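«La primera factura grande casi nos cierra»

Lunes 15 de junio

La fundadora de Nakthorpe nos recibe a las ocho y cuarto, antes de que llegue el resto del equipo. Su empresa lleva la contabilidad y los cobros de pequeños negocios dirigidos por mujeres, casi todos de alimentación, y hace dos años que organiza en Prellholm un encuentro mensual de emprendedoras. Pidió que no publicáramos su nombre. «Prefiero que se hable de la empresa», dice.

Empezó sola, con un ordenador prestado y una clienta que hacía mermeladas. Venía de un departamento de administración en el que había pasado toda su vida laboral. «Yo sabía reclamar una factura, pero no sabía vender. Pasé el primer invierno mandando correos que no contestaba nadie».

El primer contrato importante llegó en febrero, con Paquette, una distribuidora de fruta. Lo firmó sin leer con calma el apartado de pagos. 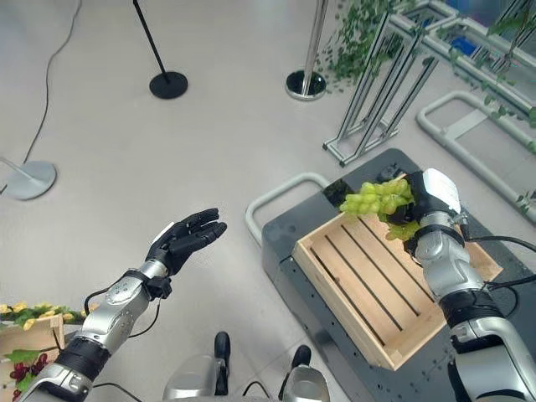
Uvas blancas sobre un cajón de madera.

«Pagaban a 90 días y yo tenía que pagar la nómina cada mes. La primera factura grande casi nos cierra», recuerda. Pidió un adelanto al banco y se lo negaron. Al final fue una de las asistentes al encuentro quien le explicó cómo negociar un pago parcial a la firma. Paquette aceptó a la segunda llamada. «Me había pasado tres semanas sin dormir y la conversación duró diez minutos».

Desde entonces revisa los plazos antes que el precio, y recomienda lo mismo a sus clientas. También les pide que separen la cuenta del negocio de la personal desde el primer día. Muchas no lo hacen. Algunas llegan con los recibos de la luz de casa mezclados con los pedidos.
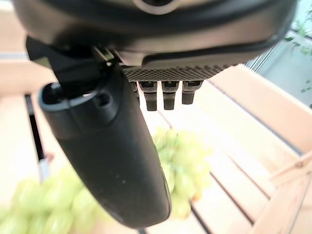

Mano robótica negra, con los dedos hacia abajo.

El encuentro mensual nació de aquella ayuda. A la primera reunión fueron seis mujeres y sobró café para dos días. Hoy la lista de correo tiene 601 inscritas, aunque a cada cita acude una parte pequeña. La sala la cede Punberg, un espacio de oficinas compartidas del centro, a cambio de que las asistentes conozcan sus tarifas.

Le preguntamos si esos desayunos traen clientes. «Pocos, y no los monto para eso. Lo que traen es información: qué gestoría contesta, qué proveedor se retrasa, quién está subiendo precios». No hay ponencias largas. Cada asistente tiene dos minutos para contar un problema y las demás responden desde la mesa.
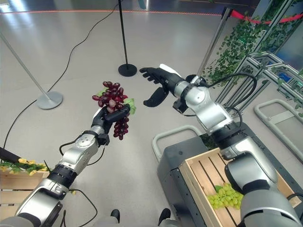

Racimo de uvas tintas con una hoja verde.

La cuota es otro asunto. El primer año fue gratis y la mitad de las apuntadas no aparecía – «y el desayuno estaba pagado». Ahora se abona una pequeña señal que se devuelve en la puerta. Hubo quejas durante un par de meses y luego cesaron.

Sobre el crecimiento de Nakthorpe es prudente. Son cuatro en plantilla y no piensa contratar hasta el año que viene. El encuentro sí quiere llevarlo a otros municipios, y para llegar a 1000 inscritas necesitaría a alguien que se ocupara solo de eso.
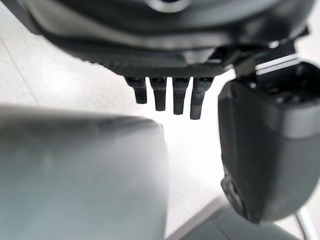 La carcasa gris oscuro, vista de cerca.

¿Qué le diría a quien empieza ahora? Se lo piensa un rato. «Que lea el contrato entero, también la última página. Y que pregunte el precio de las cosas sin vergüenza. A mí me costó mucho preguntar».

El próximo desayuno será de nuevo en Punberg, a las nueve. Las plazas se reservan por correo y la señal se paga al confirmar.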